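Re-indexing the parts drawers

27 Feb 2024

The old labeling scheme for my small-parts drawers lasted 6 years, which is longer than it deserved. It sorted by project. Anything left over from the Lindgren pump rebuild went into a drawer marked Lindgren, and three years later I had no idea whether that meant M4 screws, hose barbs or both.

The new scheme sorts by function first and thread size second. Fasteners, seals, fittings, electrical, springs. Each drawer gets a two-letter prefix and a number, so SE-04 is flat washers in nitrile and FA-11 is M5 socket heads, 16 mm and up. The drawer count went from 300 to 8 fewer than that after I merged duplicates.

I keep the index in a plain text file, one line per drawer. I tried Cistia in November and gave up on it. It wants a supplier and a unit cost for every entry before it will save, and I do not know what I paid for a bag of circlips. The text file has 2,100 entries and opens instantly. Search is whatever the editor provides.

Labels are printed on the Simano at 9 mm. The 12 mm tape is easier to read but overhangs the drawer lip and peels at the corners.

Mixed lots are still the slow part. I tip them into a shallow tray, pull the obvious items and measure the rest – calipers first, thread gauge second.
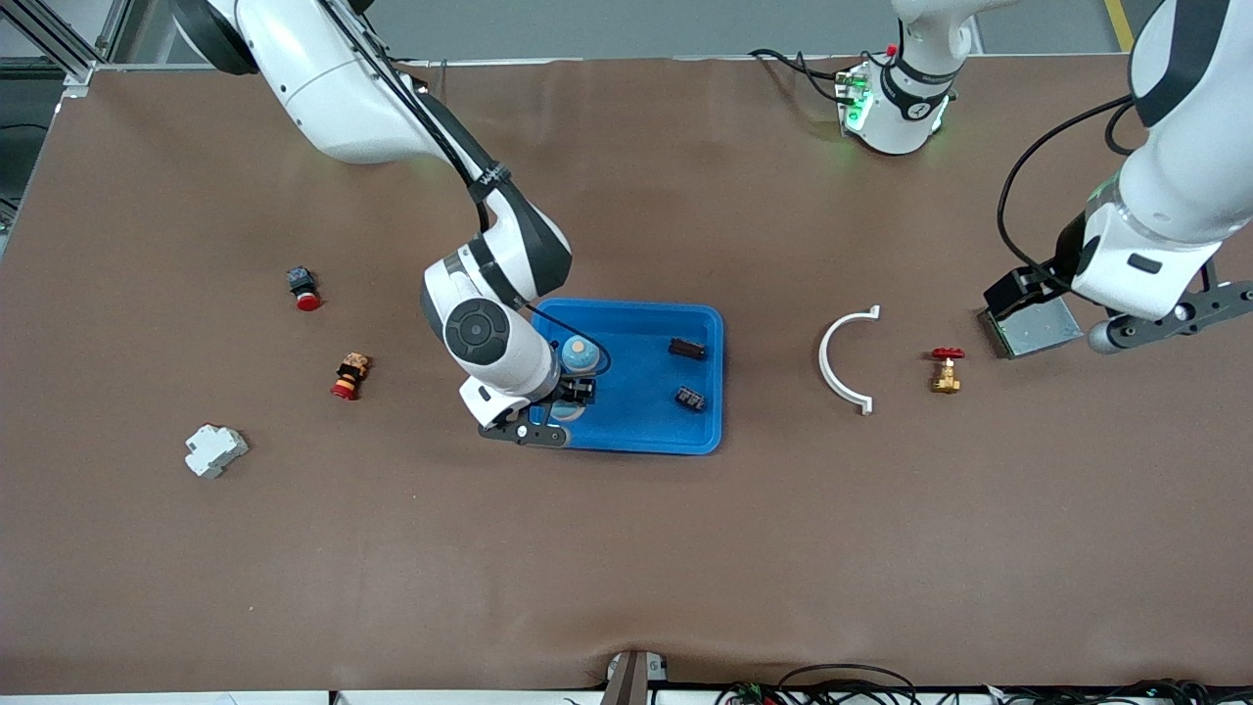

Imperial threads get their own prefix now. A 10-32 will start in an M5 hole and bind after a turn or two, so the two should never share a drawer. The remaining job is the O-rings, which have no markings and need sizing one at a time.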